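How to Run a Tiebreaker Table for Your Amateur Soccer League

4 min read

Every amateur league has a rule about ties. It usually lives in an email from six years ago, and two captains remember it differently. I learned this in May, when Edholm and Bevan finished the season level on 40 points and both ordered cake.

Do the following before anyone orders cake.

Step 1. Write the order down.
Pick your tiebreakers and rank them. Ours go: head-to-head points, goal difference, goals scored, fewest red cards. The playoff comes last, because it means booking a field, and the parks office wants 5 working days and a personality transplant before it will give you one.
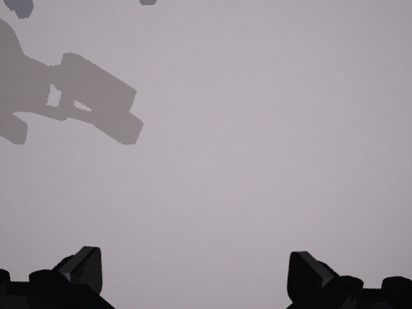 Step 2. Decide what "head-to-head" means.
With two teams it's easy. With three, you build a mini-table using only the games those teams played against each other. If that separates one team and leaves two tied, do you start over with those two or move on to goal difference? Either is fine. Choosing after you've seen the results is not, as Helge Haugen told me at some length in a parking lot.

Step 3. Set up the spreadsheet.
One row per match: date, home team, away team, home goals, away goals. Let formulas do the adding. If you type totals in by hand, you will eventually award Plaltex a goal difference of 700, and they will screenshot it.

Step 4. Deal with forfeits.
A forfeit needs a score. We use 3–0. Say in writing whether it counts toward goal difference — somebody always wins the league on one. 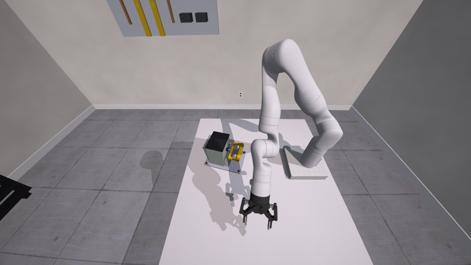

Step 5. Test it on an old season.
Feed in last year's results and see if you get last year's champion. We ran 32 matches through ours and the sheet handed the title to Briseo, who had folded in the second week. One team name had a stray space after it. Check for stray spaces.

Step 6. Send it out before the first kickoff.
Get a reply from every captain. Sérgio Morais replied with a thumbs-up, then argued the rule anyway on the last Monday of the season, but I had the thumbs-up.

Related
Making a Fixture List When One Team Can't Play Evenings
What to Do When the Referee Doesn't Show
Goal Nets: Patch or Replace?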